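Shared Meeting Rooms and How They Are Booked: A Study of the Trurnari Building

Project report submitted in partial fulfillment of the requirements of the course in Facilities and Office Management
September 2018

Prepared by: Aarti Dwivedi, Gaurav Grewal and Jhonatan Escobar
Project supervisor: Holger Sæther

1. Introduction

The Trurnari building is an office property let to several small tenants. The tenants have their own work areas but share the meeting rooms on the ground floor and the floor above it. The rooms are reserved through an online calendar named Furov, which the building management introduced to replace a paper book kept at the front desk.

At the start of the project, the building manager, Omprakash Tripathi, described a problem that he had been unable to settle. Tenants complained that no room could be booked at short notice. The front desk, on the other hand, reported that reserved rooms often stood unused. The project group was asked to find out how far both reports were correct and to suggest changes that could be made without building work and without a new booking system.

The report does not deal with the large hall, which is rented by the day and has its own contract. It also leaves out the private rooms inside the tenants' own areas.

2. Background

Shared rooms are a common arrangement in buildings let to small firms. A tenant with a staff of a dozen people seldom needs a meeting room all day, and the cost of keeping one is hard to defend. When several tenants share, the cost is spread and the rooms see more use. The arrangement depends on rules that are known to everyone and that are applied in the same way to each tenant.

The paper book had certain strengths that were lost in the change to Furov. A person who wished to reserve a room had to walk to the front desk and speak to someone. A booking that was no longer needed was often mentioned in passing, and the desk crossed it out. Repeated bookings had to be written in by hand for every week, and few people took the trouble to do so far ahead.

In Furov, a repeated booking takes a moment to create and has no end date unless one is entered. The person who made it may leave the firm, change duties or forget that it exists, and the booking remains. Several of the staff interviewed were not aware that their own names were still attached to weekly meetings that had ended in the spring.

3. Method

Three sources were used. The first was the Furov calendar itself, from which the building management supplied an export with the meeting titles removed. The second was a log kept by the group during visits in July, in which a member walked past each room shortly after the start of a reservation and noted whether it had been taken up. The third was a set of interviews with tenants and with front desk staff.

Roughly 90 reservations were covered by the log. The visits were spread over mornings and afternoons, and the group agreed beforehand that a room would be recorded as unused only if it was still without its meeting after a second pass. Late starts are usual in the building, and a single pass would have given too dark a picture.

The interviews followed a short guide. Each person was asked how they found a room, what they did when none was free, and whether they had ever given one back. Interviews were held in person wherever possible. Notes were typed up the same day and sent to the person interviewed, who could correct them. Two tenants asked that the names of their firms be left out, and the group has followed this wish. Fodex, the largest tenant, agreed to be named.
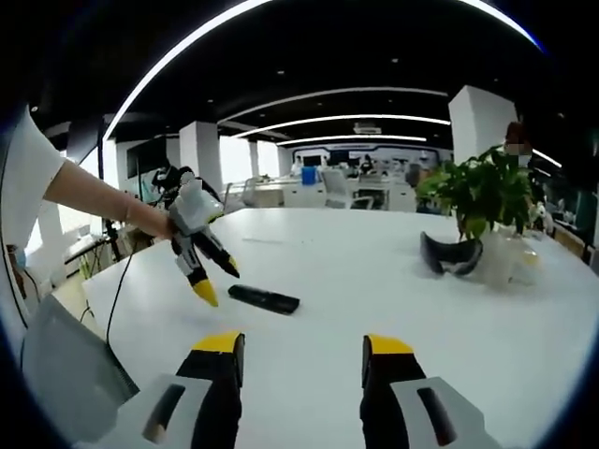 The log has limits. It covers a summer month, when some staff are on leave and meetings are dropped more often than in other parts of the year. The group considered waiting until the fall, but the course schedule did not allow it. For this reason the log is used to show what kinds of bookings go unused, and no yearly figure has been worked out from it.

4. Findings

4.1 Repeated bookings

The clearest finding concerns repeated bookings. Single bookings made within a few days of the meeting were nearly always taken up. Repeated bookings made months before were the ones most often left unused. This held for every tenant, large or small, and there was no sign that any one firm was careless.

The pattern also explains why the two reports given to the group at the outset were both correct. The popular hours, late morning and directly after lunch, were blocked by standing meetings. A tenant who looked at the calendar on the day saw no space. The front desk, looking at the rooms themselves, saw space that the calendar did not show.

4.2 Bookings made as a precaution

A second group of bookings was made as a precaution. Staff who had once been unable to find a room for a visiting client now reserved one before the visit was confirmed. Some reserved a morning and an afternoon and kept both until the client had chosen. One office administrator at Fodex explained that she did not regard this as unfair, as every other tenant did the same and she would be blamed if a client had to be received in a corridor.

The group found this reasoning understandable. A shortage that people expect will lead them to book early, and early booking makes the shortage worse. Asking staff to behave better is unlikely to have an effect so long as the expectation remains.

4.3 Size of room

Small meetings in large rooms were a frequent subject in the interviews. The calendar lists rooms by name and does not state how many people each will hold. New staff choose the room whose name they know. The Rajput room, which is named after the street entrance and is the easiest to direct visitors to, was asked for by meetings of 2 as readily as by full project teams. The smaller rooms at the back were seldom the first choice, and some of the persons interviewed could not say where they were.

4.4 State of the rooms on arrival

Although it was not part of the original task, almost everyone interviewed raised the state in which rooms are left. The complaints concerned chairs moved to other rooms, writing boards that had not been wiped, and missing cables. There is no rule on who is responsible for restoring a room. The cleaning contract covers the floors and waste bins in the evening and does not extend to the equipment.

Several persons said that they arrive early in order to put the room in order, and that they book an extra quarter of an hour for the purpose. This adds to the pressure on the calendar in a way that the group had not expected. 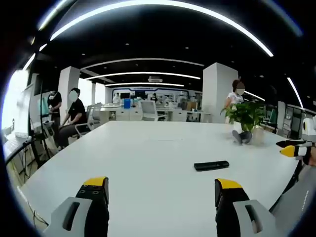

The front desk keeps a box of lost property and a small stock of spare cables. Tenants who knew of the stock were satisfied with it. Tenants who did not know of it had bought their own cables and carried them from meeting to meeting. A notice inside each room would remove this difference at very little cost.

5. Discussion

The group looked at three possible courses of action. The first was a charge for each hour booked. A charge would discourage bookings made as a precaution, but the tenants already pay for the rooms through their rent, and the leases would have to be changed one by one. Mr. Tripathi considered this impractical before the next round of renewals.

The second was a rule of release, under which a booking lapses if the meeting has not begun within a set time. Such rules work well where a person can confirm arrival on a screen at the door. The Trurnari building has no such screens. The front desk could carry out the check on the ground floor, where the rooms are close by, but could not do so upstairs without leaving the entrance unattended.

The third was to limit repeated bookings. Furov already allows the management to set an end date for every series, and the setting has never been switched on. The owner of a series would receive a message before it ends and could renew it in a few steps. A series that no one renews would disappear without any action by the desk. The group regards this as the most suitable course because it deals with the largest source of unused bookings and treats all tenants alike.

6. Recommendations

The group recommends the following to the building management:

- Switch on the end date for repeated bookings, with renewal every 4 months.
- State in the calendar how many people each room will hold, and list the smaller rooms first.
- Place a one-page notice in each room with the desk's telephone number, the location of spare cables and a request to leave the room as it was found.
- Begin a release rule on the ground floor only, and review it with the tenants before any decision about the floor above.
- Remove the names of former staff from the calendar and pass their remaining bookings to a present contact.

7. Further work

A second log during a busier month would show whether the summer results hold for the rest of the year. It would also be useful to repeat the interviews after the end dates have come into force, with attention to whether staff still book as a precaution. The group has left the log sheets and the interview guide with the building management so that another student group may use them.

Acknowledgments

The group thanks Omprakash Tripathi for access to the building and the calendar records, the front desk staff for their patience during the visits, and the staff of Fodex and the other tenants for the time they gave to the interviews. Holger Sæther read earlier versions of the report and advised on the layout of the log sheet.

Related reports
Mail Handling in Multi-Tenant Buildings
Visitor Sign-In: Paper and Screen Compared
Bicycle Parking at Three Office Sites
Waste Sorting in Shared Kitchens
Moving from a Paper Diary to an Online Calendar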